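Visitor Flow and Label Reading at Tostthorpe Museum
Project report by Izzati Yusof and Kwabena Osei
Supervisor: Glenys Bickerstaff

Our project asked whether visitors spend longer at a display when they can handle something there.
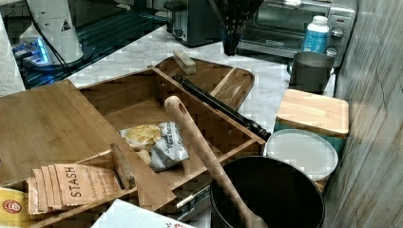
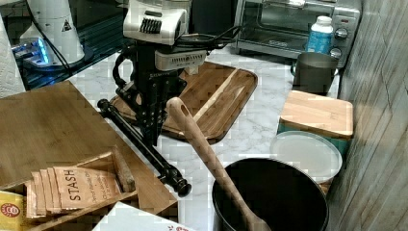
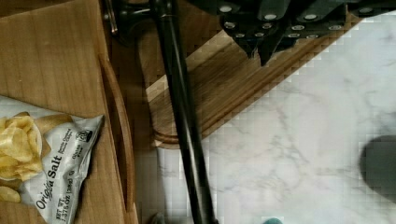
Crisps and a wooden tray, with a box of tea bags in the first picture.

We watched the pottery gallery over 3 afternoons in July. It has two cases of the same size, and one of them has a shelf of replica pots that can be picked up. We timed 90 visitors with a stopwatch and noted whether they read the label.

Of these, 23 read a label to the end. Most of them were at the case with the replicas — mainly adults with children. People on their own tended to look at the pots and walk on.

We also tried the Kalport audio guide, but too few people borrowed it for us to use the results.

The labels are long and set in small type. We would like to repeat the timings with shorter ones. Anisa Hutapea has agreed to write the new text, and the replicas will stay where they are until then.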